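Shared Desk and Meeting Table Check — Salden Office
Building: Berge, 1st floor, room 520
Checked by: Babak Babaei
Passed to: Ebbe Fjeld
Month: July
Sheet ref: 1071 (replaces 1044 layout, use this one from now on)

Key: OK / FIX / WATCH. Comments under each line, short please. If it's blank I'll assume you didn't look.

1. Way in and floor
Door closes by itself — OK
Walkway to the window side clear — OK, one chair pushed back in, no other issue
Carpet edge by door — WATCH. Lifting a bit again. Was glued in spring, won't last.
Bin emptied — OK

2. Drinks on tables
Rule is lids on, and drinks kept away from anything with a plug. Water bottle on the table has its screw cap on, so OK. Mug is the open sort, no lid. Same table has a black device with a cable and a sheet of paper lying about. Too close together for my liking. WATCH.
Ask people to bring mugs with lids or drink up before they spread their papers out. Said this last time aswell.

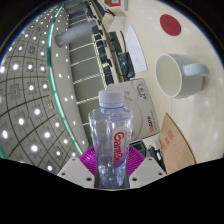 3. Sockets, leads, adapters
Wall sockets, covers intact — OK
PAT labels — not checked this round, Praton have the list. Ebbe to chase, quote job 1344.
Leads on the table — FIX. Black cables in a tangle at the left edge, going over the side and down towards the floor. Somebody catches a foot in that and the whole lot comes with it. Wants a cable tie or two and a clip under the table edge. Clips are in the stores cupboard, second shelf, ask at the front desk for the key.
Small white plug — put away if it isn't needed.
Cardboard next to leads — move. Flat bits of card go to recycling, not left beside anything electrical.

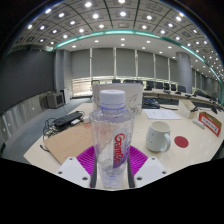
Item 3: cables over the left edge of the table, cardboard alongside. FIX.

4. Table tops
Surface sound, no sharp edges — OK
Wobble test — OK, all four corners pressed
Coasters — there is a red one out, good. Use it. Cups straight onto the table top is how we got the rings on the old one.
Wiped down — cleaners do this at 6 pm, only if the table is clear. They won't move papers and I don't blame them.

5. Paper, files, post
File box on the table — WATCH. Big white one, standing up, open at the top with white sheets or folders in it. Fine for a working day, then back on the shelf. Not locked away = not ok if there's names in it.
Brown envelope — whoever it's for, please take it. Post doesn't live on the table.

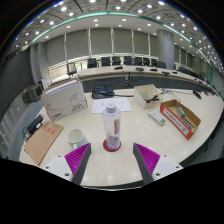 Shelf space is the real trouble here. Traltura were meant to bring the extra unit and we still haven't got a date. Until then boxes on the floor under the window are OK as long as they're one high and not against the heater. Don't stack. Over 30 kg on the top shelf is a no, the fixings are not rated for it.

6. Desk phone / conference unit
Test call, both ways — not done, ran out of time. Ebbe please do.
Lead — WATCH. Dark cable coming off the right side, towards the bin. Re-route round the back so the cleaners don't pull it when they empty the bin.
Emergency number card by the phone — reprint, old one has the wrong extention.

7. Heat, light, air
Lights, all working — OK
Window opens and locks — OK
Heater — off for summer. OK.
Blind cord — cleat fitted, OK

8. Fire
Extinguisher in corridor, pin and tag — OK
Exit sign lit — OK
Route card on back of door — OK but curling, laminate it

To do, in this order:
Tidy the leads (item 3) — same day please
Card out to recycling
File box back to shelf at close
Phone cable and test call
Door card and number card — reprint both together, saves a trip

Ebbe — if you get to the leads before me, initial here and put the time. I'm at the other site in the morning, back after 2 pm. Leave the sheet in the tray, not on the table.

Initials: ____ Time: ____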